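傷だらけのものを、傷だらけのまま使いたい

2018年6月6日　文・アルネ・ハルムス

印刷する　｜　メールで送る

先月、鍋を買った。アルミの両手鍋で、底がちょっと歪んでいて、内側には誰かが何十年もお玉でこすったらしい筋がびっしり入っている。2000円。店のおじさんは値札を見ながら「これ、へこんでるから安くしとこうか」と言ってくれたんだけど、私はむしろへこみ込みで気に入ってしまったので、なんだか申し訳なくて言い値で払った。帰りの電車で膝の上にのせていたら、隣に座った女の人が二度見した。まあ、鍋だけむき出しで抱えている外国人の男はたしかに怪しい。

で、この鍋の話を友人たちにすると、反応がきれいに割れるのだ。「いいねえ」と言う人と、「え、新品いくらもしないでしょ」と言う人。後者の言い分はもっともで、同じ大きさの新しい鍋はもう少し出せば買えるし、ぴかぴかだし、底だって平らだ。うちのコンロだと歪んだ鍋は少しがたつく。味噌汁を沸かすとかたかた鳴る（私はこの音がけっこう好きなんだけど、妻は「うるさい」と言っている）。

それでも私は、傷のあるものをもっと堂々と使おうよ、という話がしたい。わびさびとか金継ぎとか、そういう立派な話にするつもりはない。金継ぎは美しいし、習いに行ったこともある。漆にかぶれて一週間まぶたが腫れた。あれは傷を作品に変える技術で、すごいと思う。でも私が言いたいのはもっと手前の、傷をただ傷のまま放っておく、という程度のことだ。

いつからこんなに傷が怖くなったんだろう。

自分のことを振り返ると、たぶん電話のせいだと思う。最初のスマートフォンを買ったとき、店員さんに勧められるまま画面に透明なフィルムを貼って、裏側にゴムのカバーをつけた。あの機種は薄さと背面の色が売りだったのに、私はその薄さも色も、下取りに出す日まで一度も味わわなかった。カバーを外して渡したら、背面は買った日のままつるつるで、店員さんに「すごくきれいにお使いですね」と褒められた。褒められて、変な気持ちになった。二年半も毎日ポケットに入れていた道具なのに、触った感じがまるで他人のものだったからだ。私が触っていたのはずっとカバーのほうで、そのカバーは角が黄ばんで、鍵の跡がついて、親指の当たるところだけてかてかになっていて、店の奥のごみ箱に捨てられた。

あのとき惜しかったのは、どう考えてもカバーのほうだ。

似たようなことは家じゅうにある。リモコンにかけたラップ。ソファのカバーの上の、もう一枚のカバー。床を守るためのマットと、そのマットを汚さないために端に敷いた新聞紙。私の義理の母は、居間のテーブルに透明なビニールのシートを敷いている。厚手で、夏になると肘がぺたっと貼りつくやつ。下には立派な欅の一枚板があるらしい。らしい、と書くのは、結婚してこのかた一度も直接触ったことがないからだ。年に何度もあのテーブルでご飯を食べているのに！

あるとき、酔った勢いで「お母さん、これ取りませんか」と言ってみた。義母は「だめよ、傷がつくじゃない」と笑った。じゃあいつ取るんですか、と聞いたら、少し考えて「あなたたちに譲るときかしらね」と言う。ありがたい話なんだけど、そうすると私たちももらった瞬間にシートを敷くことになるんじゃないか。で、また次の人に譲る。欅は永遠にビニールの下にいる。

もちろん、ものを大事にするのは悪いことじゃない。それは私も子どもの頃にさんざん言われた。ただ、ドイツの祖父の「大事にする」は、義母のとはだいぶ違っていた。祖父は家具職人ではなく、ただの郵便局員だったけれど、地下室に作業台を持っていた。ぶ厚いブナの天板で、のこぎりの切り込みとか、ニスの輪じみとか、錐の穴とかで、もう月面みたいになっていた。祖父は仕事が終わると必ずその台を掃いて、年に一度、十二月になると油を塗った。月面に、丁寧に、である。私は子ども心に不思議だった。こんなにぼろぼろなのに、なんでわざわざ塗るの、と聞いたことがある。祖父の答えは「乾くから」だった。

それだけ。傷を隠そうとも、消そうともしていなかった。乾くと割れる、割れると使えない、だから油を塗る。台が使えるかどうかには神経質なくらい気を配るのに、どう見えるかはまるで気にしていなかった。今思うと、私はあれを「大事にする」の基準にして育ったんだと思う。 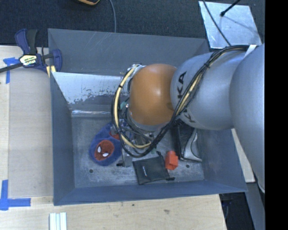 それで、最近気になっているのが中古品の値段のつけ方だ。フリマのアプリをのぞく人なら分かると思うけど、あそこの言葉づかいは独特でしょう。「目立った傷や汚れなし」「やや傷あり」「神経質な方はご遠慮ください」。私もアレーロというアプリで時々本や食器を売り買いしていて、商品の説明を読むのが半分趣味みたいになっている。傷の説明がみんな恐ろしく上手いのだ。「持ち手の裏側、光に当てると分かる程度の線傷が一本」なんて、もう俳句みたいだと思う。

ところが、その上手さが全部「減点」のために使われている。線傷一本、値引き。底のすれ、値引き。箱の角つぶれ、値引き。使っていた人がどんなふうに使っていたか、どこがいちばんよく働いたのかは、どこにも書いていない。私は一度、木のまな板を出品するときに「真ん中がゆるくくぼんでいます。ねぎを切るとここに集まって便利です」と書いたことがある。本気で長所のつもりで書いた。三か月売れなくて、最後に「くぼみあり、難あり品」と書き直して値段を半分にしたら、その日のうちに売れた。

買った人がねぎの便利さに気づいてくれているといいのだけど。

値段が下がること自体に文句を言いたいわけではない。売り物なんだから当たり前だし、私だって安いほうがうれしい（鍋だって、値引きを断ったあとで少し後悔した）。困るのは、売るつもりのないものまで、売るときの目で見るようになってしまうことだ。これは自分でもしょっちゅうやる。新しい椅子に座るたびに脚と床がこすれる音にひやっとする。革の鞄に爪が当たって、うっすら線が入る。ああ、やっちゃった、と思う。誰に売る予定もないのに、頭の中の小さな査定係が赤ペンで何か書き込んでいる。

査定係がうるさい日は、ものを使うのがだんだん面倒になってくる。いい鞄は棚に置いて、どうでもいい袋で出かける。いいグラスは戸棚の奥にしまって、おまけでもらったコップで水を飲む。そうやって気に入っているものほど使わなくなって、毎日手に触れるのは、どうでもいいものばかりになる。考えてみると、ひどく損をしている。人生の持ち時間の大半を、どうでもいいコップと過ごしているわけだから。

近所にアヴモンという喫茶店がある。名前の由来は店主も先代から聞いていないらしくて、フランス語っぽいけど意味は不明。ここのカウンターがいい。肘を置くところが席ごとに白っぽく抜けていて、座る前から「どうぞここに肘を」と言われているみたいなのだ。端から二番目の席だけ、肘の跡が左に寄っている。左手で頬杖をつく常連がいたのか、壁のテレビが昔は反対側にあったのか。コーヒーを待っている間、私はそんなことをぼんやり考えている。たいてい本を持っていくのに、たいてい読まない。

去年、アヴモンが内装を少し直すという話になって、私はかなりうろたえた。カウンターも削って塗り直すんですか、と聞いた声がたぶん大きすぎたんだろう、店主がちょっと引いていた。結局、直したのはトイレと換気扇だけだった。費用が足りなかったからだそうで、ここは私の主張のために「店主もこの傷を愛していたのだ」と書きたいところだけれど、そういう話ではなかった。予算があったら削っていたと思う、とも言っていた。まあそうだろうな、とも思う。毎日拭く側からしたら、白く抜けたところは染みが入りやすくて面倒らしい。

こういうとき、客は無責任である。自分で拭かないカウンターの傷は、いくらでも愛せる。

だから、傷ならなんでもいいと言い張る気もないのだ。割れたコップの縁は危ないし、フッ素のはげたフライパンには目玉焼きがくっついて朝から泣きそうになる。うちにある9枚組の皿は、義母の親戚からいただいたときから一枚欠けていて（たぶん元は10枚だったんだろう）、残りのうち一枚は縁に鋭い欠けがあった。それは紙やすりで少しならして使っている。見た目は直っていない。でも唇や指は切らない。祖父ふうに言えば、切れるからならす、それだけのことだ。

私の線引きはだいたいそのへんにある。働くのに邪魔な傷は直す。邪魔じゃない傷は、ほうっておく。書いてみるとあまりに普通で、わざわざ文章にするほどのことかと自分でも思うんだけど、周りを見ていると（そして自分を見ていると）、案外みんな逆をやっている。働くのに困る不具合はずるずる我慢するくせに、見た目の傷には大騒ぎする。私の自転車がいい例で、ブレーキがきいきい鳴るのは半年ほうっておいたのに、フレームをガードレールでこすった日には、その足で補修用の塗料を買いに走った。順番がおかしい。ブレーキだよ、先は。

ちなみに塗料の色は微妙に合わなくて、前より目立つようになった。

新品のままの姿を「本来の姿」だと思い込んでいるところに、そもそもの勘違いがある気がしている。買ったばかりの靴は、まだ私の足の形を知らない。新しい辞書は開きたい頁で開いてくれない。私が日本語を勉強しはじめた頃に買った辞書は、351頁のところで背が割れていて、放っておくと勝手にそこが開く。なぜそこなのか、よほど苦労した言葉でも載っているのかと思って眺めてみても、さっぱり思い出せない。たぶん昼寝の枕にしたときに割れただけだろう。それでも、開くたびに「おお、またここか」と思う。知り合いの家の前を通りかかったような気分になる。電子辞書に替えてからのほうが引く回数はずっと多いのに、こちらにはそういう場所がひとつもない。

だったら最初から傷をつけて売ればいい、と考える人もいる。膝の破れたジーンズ、わざと塗装をはがした棚、古びた加工の革。私はあれがどうも苦手だ。若い頃は破れたジーンズを買って喜んでいたので偉そうなことは言えないけれど、いま店で「アンティーク加工」と書かれた棚を見ると、落ち着かない気分になる。傷のつく場所が、なんだか変なのだ。誰も触らないはずの側板の真ん中がはげていて、毎日引っぱるはずの取っ手のまわりがきれいなままだったりする。手がどこに来るかを知らない人が（あるいは、知っていても構っていられないくらい忙しい人が）こすった跡だと思う。

一度、旅先の骨董屋で、扉に「1862」と彫ってある戸棚を見せてもらったことがある。店の人は「年号が本物かどうかは分かりませんよ、後から彫る人もいるから」と正直だった。でも、引き出しを抜いて裏返したら、底板の両端が溝みたいにすり減っていた。何万回と開け閉めしないとああはならない、と店の人は言う。私は年号のことはすぐどうでもよくなって、しばらく底板ばかり触っていた。買えるような値段ではなかったし、うちの玄関を通る幅でもなかった。妻に写真を送ったら「通らない」とだけ返ってきた。

それと、これは書くかどうか迷ったのだけど、傷を消すことばかり考えるようになると、人を家に呼びにくくなる。少なくとも私はそうだった。引っ越してすぐの頃、床を新しく張ったばかりで、友人が子どもを連れて遊びに来た。三歳の男の子で、金属のミニカーを床に走らせる。がーっと走らせる。私は大人同士の会話にうんうん頷きながら、耳は完全に床のほうを向いていた。ミニカーが方向転換するたびに胃がきゅっとなる。そのうち友人が察して、「ごめん、やめさせるね」と言った。私は「いいよいいよ」と答えたけど、声が全然「いいよ」じゃなかったと思う。男の子はミニカーを取り上げられて、帰るまで静かに座っていた。

あの床には、今ではもう数えきれない傷がついている。本棚を引きずった跡、妻がアイロンを落とした跡、私が鍋をひっくり返した跡。ミニカーの傷もあるのかもしれないが、どれだか見分けがつかない。あの日あんなに守ろうとしたものが、こうしてどのみち傷だらけになっているのを見ると、あの子にもう少し走らせてやればよかったと思う。彼はもう中学生で、ミニカーなんか見向きもしないらしい。

念のため言っておくと、妻はこの文章の趣旨に半分しか賛成していない。傷はいいけど、あなたの場合は単に掃除が嫌いなのを傷のせいにしているだけでしょう、と言う。先週も、流しの茶渋をこれも使い込んだ味わいだと言い張ったら、黙って重曹を渡された。茶渋は落ちた。たしかに落としたほうがよかった。汚れと傷は別のものなんだと、四十を過ぎて流しの前で学んだことになる。これは認めるので、同じように妻に叱られている読者の方は、この文章を言い訳に使わないでください。私も使えなかったので。

義母のテーブルの話に戻ると、この春、ちょっとした進展があった。ビニールシートの端が縮んできて、角の欅がほんの少しだけ顔を出すようになったのだ。私の席の、ちょうど右手を置くところ。食事のあいだ、私はこっそりそこを撫でていた。思っていたよりざらっとしていて、ひんやりしていて、木だった。当たり前か。

義母に見つかって、「あら、縮んじゃったわね、買い替えなきゃ」と言われた。私はつい、まだ使えますよ、もったいないですよ、と強く引きとめてしまった。シートのほうを、である。義母はものを無駄にしない婿だと喜んでくれて、シートは当面そのままになった。来年の今ごろには、もう指一本ぶんくらい縮んでいてほしい。

印刷する　｜　メールで送る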